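Saturday, late

Went in at nine because the building is quiet on weekends and the heating doesn't matter in July. Wanted to finish the second half of the comparison before Yoshinori gets back from Nemside and asks for it. I did finish it, so this is mostly to get the day down while I still remember which parts were the result and which were me fiddling.

The question is the same one we have been stuck on since spring. If we have a fixed amount of demonstration time, do we spend it on clean pick-and-place runs, or do we give part of it to runs where the operator misses on purpose and recovers? Darkidell is the policy trained on clean runs only. Loltberg is the one trained on the mix. Both got 700 demonstrations, same operator, same table, same black cloth behind. I was strict about that because the spring version had different totals and Yoshinori was right to throw it out.

Test protocol, so I don't have to reconstruct it later: 50 trials per policy, block positions drawn from the same printed list, and the order of the two policies shuffled so neither one gets all the morning trials. A trial counts if the block ends up standing on the blue target and the fingers have let go. Lying on its side is a fail. Touching the raised border is a pass if it stays upright. I wrote that down before the first trial and did not change it, although I wanted to around eleven when Darkidell put one down beautifully and then knocked it over on the way up.

The first hour went to the gripper offset. The fingers were closing too high on the block, so every grasp looked like a pinch at the top edge. I had blamed the policy for this on Thursday night and had half a page of notes about it. It was the calibration file. Someone had loaded the one from the Maruyama setup, which has longer fingers, and that someone may have been me. Crossed out the half page. Redid the offset, ran two throwaway picks, and started the real list after that.

By noon I had a rhythm. Read the position off the list, set the block, step back behind the tape, start the policy, write the outcome, say it out loud for the log. I ate a sandwich standing up between trials and kept crumbs off the table, which shows every speck.
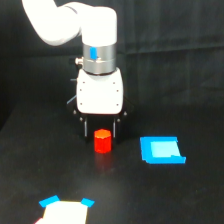

Does training on recoveries make the policy slower when nothing goes wrong?

A little, on our setup. Loltberg hesitates above the block more often than Darkidell does, and its clean trials run longer from start to release. The difference is small enough that I would not have noticed it without the timestamps.

I put that down as a question because it was the first thing Yoshinori asked when we planned this, and I want the answer to be where I can find it on Monday.

The main result: without any disturbance the two are close. I don't want to claim a winner there with this many trials. Where they separate is the set where I nudge the block with the stick during the approach. Darkidell mostly carries on to where the block used to be, closes on nothing, and then moves over to the target and opens as if it had done the job. It did this over and over and the motion is very smooth each time. Loltberg usually stops, goes back up a short way, and comes down again at the new place. It doesn't always get it. When it fails it tends to fail by trying again and again in the same wrong spot until the time limit, so the failure looks worse on video even though the score is better.

One thing I can't explain yet. Both policies do worse on positions near the left side of the list. I checked the calibration again and it was fine. It could be the lighting – the far corners of the cloth go dark and the camera sees less there – or it could be that the demonstrations are thin on that side. I should plot where the 700 starts actually fell before guessing any more. I always think we covered the table evenly and I have never once checked.

I also have to be honest in the write-up about the nudges. I did them by hand. I tried to make each one the same size, but I knew which policy was running for most of them, and that is a weak point anyone will spot. The fix is to have somebody else start the policy with the name hidden, or to build the little pusher we talked about. Hiding the name is cheaper. I'd like to redo just the nudged set that way next week, if I can get the table on two afternoons.

Trial 52 in the log is a duplicate. I pressed start twice and the second press opened a new entry. Left it in and marked it void, so the raw file stays as recorded. Need to tell Yoshinori before he counts the rows and writes me a long email.

Backed up the logs to both drives. Powered the arm down at six, covered the table, and walked home the long way because my back was stiff from bending over the list all day. Soup for dinner. I started drafting the methods section after that and got as far as the paragraph about the operator, then stopped because I was writing the same sentence three ways.

For Monday: start-position plot, ask about the two afternoons, rename the Maruyama calibration file so it can't be mistaken for ours again.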